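Trarnus Robotics Club
Progress report to the Fondska small grants scheme, spring term

Hello again from all of us at the club! You asked for something short and readable this time, so I've kept the tables for the finance form and put the rest down as it comes to me.

Where the money has gone

The grant was £2,000 and most of it is now spent, nearly all on the two arms and their grippers. We bought the bulk of the hardware from Gkikas, who were slow to deliver but very patient with my emails about screws (I had ordered the wrong length, twice). What's left will go on spare cables and a few finger pads. The yellow finger parts have been the big talking point of the term, and the students have been through 3 designs already. They argue about them over lunch, which I take as a good sign.
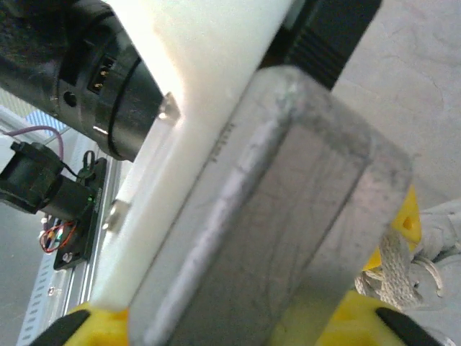 What the students have been doing

We've got seven regulars, which is two more than I promised you in the application. They meet after school until 6pm and I usually have to turn the lights off to get them out. In January they'd barely touched a servo. By March they were wiring up their own boards and telling me off for leaving the tools in the wrong box.

The task they chose is shoes. The Oltadine challenge lets each team pick an everyday object that two arms have to handle together, and ours voted for a lace-up trainer over my own suggestion of a lunchbox. I thought they were mad. A shoe is floppy in some places and stiff in others, and laces go wherever they like. They've stuck with it, though, and they've split the job into small stages so that we can mark off each one as it becomes reliable. 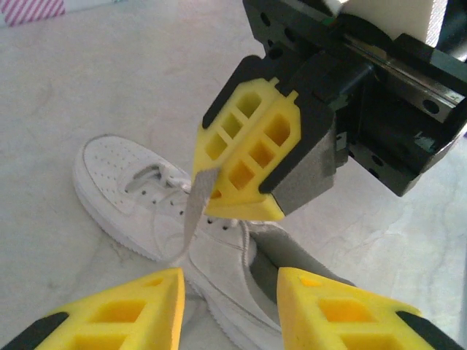

Our biggest worry at the moment is grip. Early on we lost a good fortnight to fingers that squeezed too hard, then another week to fingers that didn't squeeze enough, and the group has learned a lot about patience from both. Thin, flat things are the worst of it. A grey fabric strip pinched right at the pointed tip, with the laces lying loose just underneath, leaves very little room for being a bit off, and we want that kind of hold to be dull and dependable before we go near a knot. The pads help – the grey foamy sort is the favourite so far – but the students would like to compare a few more before settling.

Working with two arms at once

I'll admit I underestimated this part. One arm is a nice tidy project for a beginner. With two you have to think about who goes first and who gets out of the way, and the students now write a plan on paper before anybody touches the keyboard. They've got very good at spotting a collision coming, and the shouting has gone down a lot since half-term.
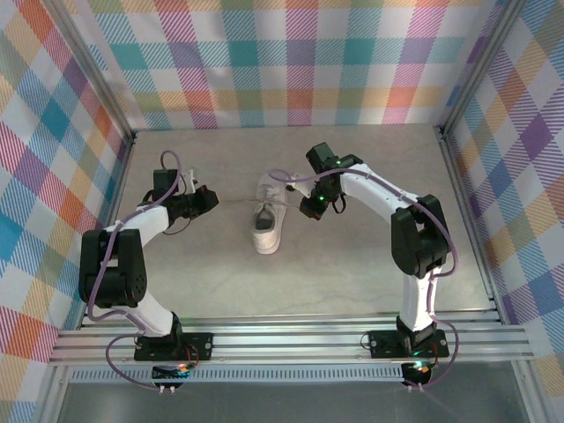 Ghizlane Zerouali thinks we should put off the laces until summer and spend the next few weeks on simply turning the shoe round and setting it down straight. She told the group that a team with one steady move will do better at Oltadine than a team with five shaky ones, and that she'd like to see the same move done by every student before we add another.

I've come round to her view, so the plan for next term has changed a little. We'll do turning and placing first, then laces if there's time, and we'll ask Gkikas for a price on the spare cables before the holidays. I'd also like to bring the students over to show you how they're getting on, if you can put up with the noise. Could you let me know whether a late afternoon in June would suit?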